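Section 4: Taping a Weak Stem

I do this one with plain clear office tape and the dispenser it came in. The fancy floral kind from the Tanberg kit works too, but I always run out!

1. Lay the flower down on a flat surface, stem stretched out straight.
2. Stand the tape dispenser close by, or tip it on its side, whichever lets you pull a strip more easily. 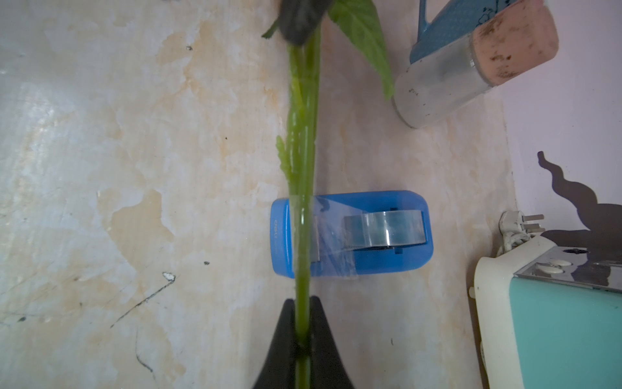
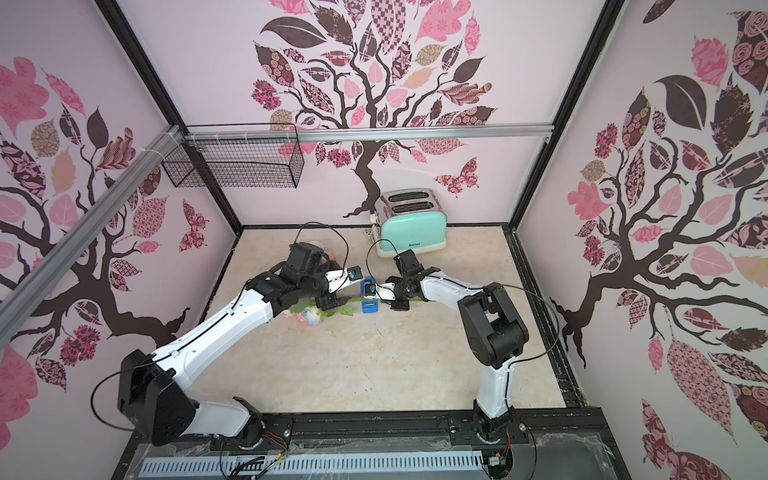 3. Wrap the strip around the stem once, snugly (twice if it's a tall one), and press out the crinkles with your thumbnail.
4. Tear it off against the metal edge.

Note: Keep leaves and little side shoots out of the tape. I've flattened more than I'd like to admit.

Caution: That cutting edge is sharp, so watch your fingertips!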